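Betreff: Re: [Nalia-Fans] Biografie von Brândușa Ciobanu - Geburtsort, Geschwister, frühe Auftritte
Von: Cosmin Vlad
Oktober, 21:14 Uhr

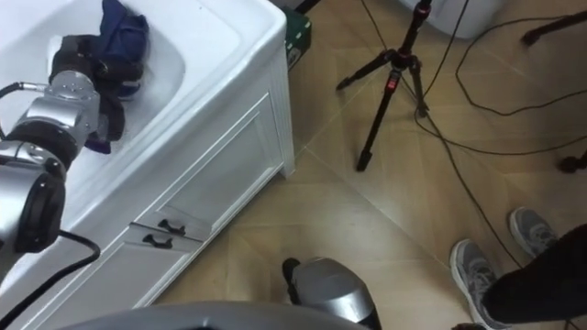
Dunkelblaues Tuch am weißen Waschbecken

Hallo zusammen,

ich habe mir den Entwurf für die Personenseite noch einmal vorgenommen und antworte gleich unter dem Zitat, damit die Punkte beieinander bleiben.

> Ich habe den Lebenslauf von Brândușa jetzt so weit zusammen, dass
> er auf die Seite kann. Geboren ist sie in Ponau, aufgewachsen bei
> der Großmutter in Rotevik. Sie hat 3 Geschwister. Mit 14 stand sie
> zum ersten Mal auf der Bühne, die Rolle der Nalia kam erst später.
> Offen ist noch, ob wir den Ehemann erwähnen und welche Körpergröße
> stimmt. Im Netz stehen zwei verschiedene Angaben. Bitte bis Ende
> des Monats Rückmeldung, danach stelle ich den Text frei.

Zum Geburtsort: Ponau stimmt. Das steht im Programmheft der ersten Spielzeit und sie hat es im Radiogespräch selbst gesagt. Mit Rotevik wäre ich vorsichtiger. Sie hat dort die Sommer bei der Großmutter verbracht, zur Schule gegangen ist sie aber in Ponau. Ich würde schreiben: "verbrachte als Kind viel Zeit in Rotevik".

Zu den Geschwistern: Drei kommt hin, wenn man den Halbbruder mitzählt. In älteren Porträts ist nur von zwei Schwestern die Rede, daher die Verwirrung. Die Namen würde ich weglassen. Keiner von ihnen steht in der Öffentlichkeit.

Zum ersten Auftritt: 14 ist meiner Meinung nach falsch. In dem Heft von Mocanu, das ich hier liegen habe, steht 11. Das war eine Schulaufführung, und vielleicht zählt die für manche nicht. Die 14 bezieht sich auf den ersten bezahlten Auftritt. Wir können beides nennen, dann ist Ruhe.

Den Ehemann würde ich nur mit einem Satz erwähnen. Sie hat die Hochzeit selbst bekannt gegeben, insofern ist es kein Geheimnis. Beruf und Wohnort gehören nicht auf die Seite. Dasselbe gilt für das geschätzte Vermögen, das auf einigen Promi-Seiten steht. Eine Quelle dafür habe ich nirgends gefunden, die schreiben alle voneinander ab.

Körpergröße bitte ganz streichen. Sternzeichen meinetwegen drinlassen, danach fragen die Leute im Gästebuch ständig.

Was mir noch fehlt, ist ein Absatz über die Zeit zwischen der Schauspielschule und Nalia. Da springt der Text einfach. Sie hat in diesen Jahren vor allem synchronisiert und zwei Hörspiele aufgenommen, beide bei Mocanu erschienen. Das zweite ist vergriffen, ich habe es noch als Kassette und kann die Angaben von der Hülle abtippen. Wer weiß, in welchem Jahr das erste herauskam, bitte melden. Auf meinem Exemplar steht nur die Bestellnummer 661.

Noch eine Kleinigkeit: Ihr Vorname wird mit ș geschrieben, also mit Komma unter dem s. Im Entwurf steht es in der Überschrift richtig, im Fließtext teilweise mit Cedille - bitte einmal suchen und ersetzen.

Den Absatz zu den Hörspielen schicke ich am Wochenende an die Liste.

Viele Grüße
Cosmin

4 Antworten | 2 Mal geteilt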